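Brundico Releases Practice Guide for Hand-Held Gripper Recording

Edition 2 sets limits for fingertip wear, joint play and session records

For release in September

Brundico has released Edition 2 of its practice guide for hand-held gripper recording. The guide covers the preparation, inspection and use of hand-held gripper tools whose recordings are later used to train robot arms. It replaces Edition 1 in full. Sites working to Edition 1 may finish sessions already scheduled but should open new projects under Edition 2.

The guide contains 18 clauses. Clauses on operator consent and data storage are carried over with small wording changes. Clauses on fingertips, link joints, work surfaces and the start-of-session check have been rewritten.

Scope

Edition 2 applies to two-finger tools held and closed by a person, with a camera fixed to the tool body. It does not apply to grippers mounted on a powered arm. Powered arms remain subject to the safety rules in force at each site, and nothing in the guide changes those rules.

Fingertips

Fingertip pads must be fitted as a matched pair, from the same print batch where pads are printed. A pad with a chipped edge, a loose screw or a visible step on its gripping face must be replaced before the next session. Replacing one pad alone is no longer allowed. Adhesive tape may not be used to restore grip. The pad type must be entered in the session record, and a change of pad type starts a new record.

Link joints

Bushings and pins must be inspected every 2,000 open-and-close cycles. Side play is measured at the fingertip with the tool fully open. The guide supplies a form for the reading, which must be signed by the person who took it. Cycles are counted per tool and not per operator. Tools without a counter are to be inspected at the start of each working day.

Work surfaces

The surface in use must be named in the record by material and finish. Glare from overhead lighting is permitted if the fingertips and the gap between them can still be made out clearly in the recording. Where they cannot, the light or the table should be moved. Changing the camera exposure during a session is not permitted.

Start-of-session check

Each session begins with the tool held open over the bare work surface, with nothing between the fingers. Both pads must be in view. The operator then closes and opens the tool at an even speed before picking up the first object. Recordings without this opening segment are to be marked incomplete and kept apart from the main set.

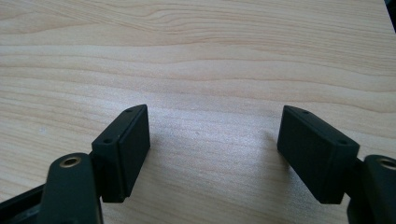
Skarphéðinn Bjarnason said the start-of-session check was the clause most likely to slow a site down in its first weeks, and that he would still have made it longer. In his view the guide should also require the same check at the end of every session, so that a pad that shifts during the work can be traced to one set of recordings. Brundico has listed the request for review in the next edition.

Trial use

Draft text was tried at two sites, Unel and Zoëga, before release. Together they recorded 2,404 sessions under the draft. Comments from both sites led to the rule on matched pads and to a shorter inspection form. Endulo prepared the record templates, which are supplied with the guide as plain spreadsheets.

Availability

The guide, inspection form and record templates can be requested from Brundico at no charge. Holders of Edition 1 will be sent the new text automatically. Corrections should be sent in writing, with the clause number and the proposed wording.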